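Mittwoch, 7. August 2024

**1/** Hier wird seit ein paar Tagen wieder geschraubt. Alte Bürorechner, die nach dem Umzug in Tridthorpe übrig geblieben sind. Auf den Kartons steht noch der Projektname Ambaye, drin ist alles durcheinander. Ich schreibe mit, was ich dabei mache, vor allem damit ich es im November nicht noch mal herausfinden muss.

**2/** Insgesamt 15 Geräte. Manche sind komplett, bei anderen hat jemand Platten oder Speicher gezogen und den Rest einfach wieder zugeschraubt. Von außen sieht man das nicht. Also muss jedes Gehäuse auf.

**3/** Reihenfolge bei mir: Netzkabel raus, Einschaltknopf ein paar Sekunden drücken, Gehäuse auf die Seite legen, Deckel ab. Dann erst mal nur schauen und nichts anfassen. Welche Kabel wohin gehen, merkt man sich nie so gut, wie man denkt. Ich schreibe es auf Kreppband und klebe das auf den Deckel.

**4/** Zu den blauen Kunststoffteilen: Blau heißt bei vielen Bürorechnern, dass man da ohne Schraubendreher rankommt. Halterungen, Laufwerksrahmen, Riegel. Verlassen würde ich mich darauf nicht. Bei zwei Geräten war der Rahmen trotzdem zusätzlich verschraubt, und ich habe erst mal eine Weile gezogen.

**5/** Blaue Rahmen, Platinen und ein Gehäuse auf der Seite:

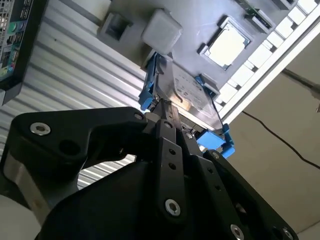
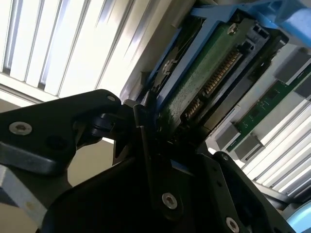
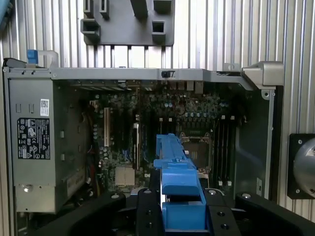

**6/** Mit den Rahmen bin ich inzwischen vorsichtig. Der Kunststoff ist an den Nasen dünn und nach Jahren im warmen Gehäuse nicht mehr besonders biegsam. Einer ist mir gebrochen. Ersatz gibt es einzeln kaum, man kauft dann ein ganzes Schlachtgerät. Seitdem drücke ich die Nase mit dem Daumen weg und ziehe gerade, nie schräg.

**7/** Beim Einsetzen umgekehrt: erst auf einer Seite einhaken, dann die andere runterdrücken. Wenn es klemmt, liegt meistens ein Kabel drunter. Noch fester drücken hat bei mir noch nie geholfen.

**8/** Staub. Pinsel und Handblasebalg, mehr nehme ich nicht. Staubsauger direkt auf der Platine lasse ich sein. Lüfter beim Auspusten festhalten, sonst drehen sie hoch. Das Netzteil puste ich nur von außen durch und mache es nicht auf.

**9/** Was ich ausbaue, kommt gleich in eine beschriftete Tüte. Gerätenummer drauf, Teil drauf, fertig. Die Schrauben vom selben Gerät in dieselbe Tüte. Ich hatte früher ein großes Glas für alle Schrauben und habe dann regelmäßig abends mit der Lesebrille Gewinde verglichen.

**10/** Platten lagern bei mir im Rahmen. Das spart beim Wiedereinbau einen Schritt, und sie stehen im Regal besser. Platten ohne Rahmen bekommen Luftpolsterfolie drum, aber erst nach der antistatischen Tüte, nie direkt.

**11/** Die Daten müssen natürlich runter. Ich überschreibe jede Platte einmal komplett und notiere die Seriennummer in einer Tabelle. Bei den großen mit 2000 GB dauert das über Nacht. Zwei Stück laufen parallel, mehr Anschlüsse hat mein Arbeitsrechner nicht frei.

**12/** Für die Tabelle nehme ich Clirkex. Ist eigentlich ein Lagerprogramm und für 15 Rechner völlig übertrieben, aber ich habe es ohnehin laufen. Wichtig sind mir nur vier Spalten: Gerät, Teil, Zustand, Fach. Alles andere habe ich ausgeblendet.

**13/** Es kam die Frage nach der Wärmeleitpaste. Wenn der Kühler einmal runter war, kommt bei mir immer neue drauf. Die alte geht mit Isopropanol und einem Stück Küchenpapier gut ab. Bei Temex gab es zuletzt Tuben zum normalen Preis, eine reicht für den ganzen Stapel.

**14/** Zweite Frage: Lohnt sich das überhaupt? Finanziell kaum. Als Schreibrechner mit ausreichend Speicher und einer SSD taugen die Geräte aber noch ein paar Jahre. Ein Teil ist schon versprochen, der Rest wird Ersatzteillager.

**15/** Womit ich nicht zufrieden bin: das Licht. Die Fachnummern im Regal kann ich abends kaum lesen, und in die Ecken der Gehäuse leuchte ich mit dem Telefon. Eine Klemmleuchte mit Schwanenhals steht auf der Liste. Wer eine kennt, die nicht nach zwei Wochen den Kopf hängen lässt, gerne drunter schreiben.

**16/** Morgen kommen die Geräte dran, die beim Einschalten nur piepen. Ich fange mit dem Speicher an: alles raus, ein Riegel rein, probieren, nächster Riegel. Die Knopfzellen tausche ich dabei gleich mit.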